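Cocinas que no existen: cómo aprende un robot dentro del ordenador

Sección: Ciencia para lectores de 8 a 12 años
Publicado el 16 de diciembre de 2023

Imagina que tienes que enseñar a un robot a guardar un plato. Le explicas dónde está el armario, el robot levanta el brazo, choca con la puerta y el plato acaba en el suelo. Lo intentas otra vez con otro plato. Al cabo de una tarde ya no quedan platos y el robot sigue sin saber guardarlos.

En el laboratorio Tusero tenían ese problema. Trabajan con un brazo robótico al que llaman Hillow, y quieren que sepa moverse por una cocina cualquiera. Bongani Molefe, uno de los ingenieros, decidió que Hillow practicara primero en cocinas hechas por ordenador.

¿Qué es una simulación?

Una simulación es parecida a un videojuego. El ordenador dibuja una habitación con sus paredes, sus muebles y sus objetos, y también calcula cómo se comportan las cosas. Si sueltas una taza, cae. Si empujas un cajón, se cierra. El robot de la simulación tiene las mismas medidas que el robot de verdad y se mueve igual de rápido.

La diferencia es que en la simulación se puede volver a empezar apretando una tecla.

El problema de la cocina única

Al principio, el equipo fabricó una sola cocina virtual. Hillow practicó en ella durante días y aprendió muy bien. Luego lo llevaron a una cocina real y no encontraba nada. Había aprendido de memoria aquella cocina: el color de la pared, el sitio del grifo, la altura de la encimera. En cuanto cambiaba algo, se perdía.

A ti te pasaría algo parecido si para un examen de sumas te aprendieras solo las del libro, sin saber sumar.

Muchas cocinas distintas

Khanyisile Le Roux, que escribe los programas del laboratorio, propuso cambiar la cocina a cada rato. Su programa se llama Clillmont. Elige al azar los colores, los materiales, las luces y la posición de los muebles. Una vez la pared es lisa y otra vez tiene azulejos. A veces hay mucha luz y a veces muy poca. Este método se usa en muchos laboratorios y tiene un nombre largo: aleatorización del entorno. «Aleatorio» quiere decir que se decide por azar, como cuando tiras un dado.

Clillmont preparó 1000 cocinas. En cada una, Hillow tenía que acercar la pinza a un objeto sin chocar con nada.

¿Y funcionó?

Para saberlo hicieron una prueba en septiembre. Compararon dos robots iguales. El primero había practicado en una sola cocina. El segundo, en las 1000. Los dos hicieron 200 intentos en una cocina real que no habían visto nunca.

El primer robot lo consiguió 8 veces. El segundo lo consiguió aproximadamente en 70 de cada 100 intentos. Todavía fallaba bastante, sobre todo con objetos transparentes, pero la mejora era grande.

Qué ve el robot mientras practica

Hillow no ve la cocina como tú cuando entras por la puerta. Su cámara virtual va detrás de la pinza y se mueve con ella. Si el brazo se inclina, todo lo que ve se inclina también.

En una de las cocinas, los azulejos pequeños, de tonos crema, grises y marrones, cruzan en diagonal por detrás de la pinza negra. También hay un cuadro, y el dedo de la pinza le tapa el borde derecho. Con vistas así de torcidas, el programa tiene que calcular dónde está cada cosa.
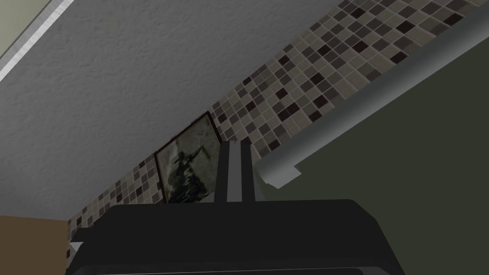 Prueba tú en casa

Puedes hacer un experimento parecido con otra persona. Necesitas una mesa, un vaso de plástico y un pañuelo para taparte los ojos.

1. Mira bien dónde está el vaso y tápate los ojos.
2. Intenta agarrarlo. Repítelo cinco veces sin que nadie lo mueva.
3. Pide a la otra persona que cambie el vaso de sitio y no te lo diga.
4. Intenta agarrarlo otra vez.

Lo normal es que en el paso 4 tardes más. Tu mano había aprendido un solo sitio, igual que el primer robot.

Palabras de este artículo

Pinza: la parte del robot que agarra las cosas. Funciona como una mano muy sencilla.
Simulación: una copia de una situación hecha con el ordenador para hacer pruebas.
Entorno: todo lo que rodea al robot.
Al azar: sin elegirlo a propósito.

Lo que viene después

El equipo de Tusero prepara ahora salones y cuartos de baño virtuales. Bongani Molefe quiere comprobar si un robot que solo ha practicado en cocinas se las arregla en un baño. Todavía no han hecho esa prueba.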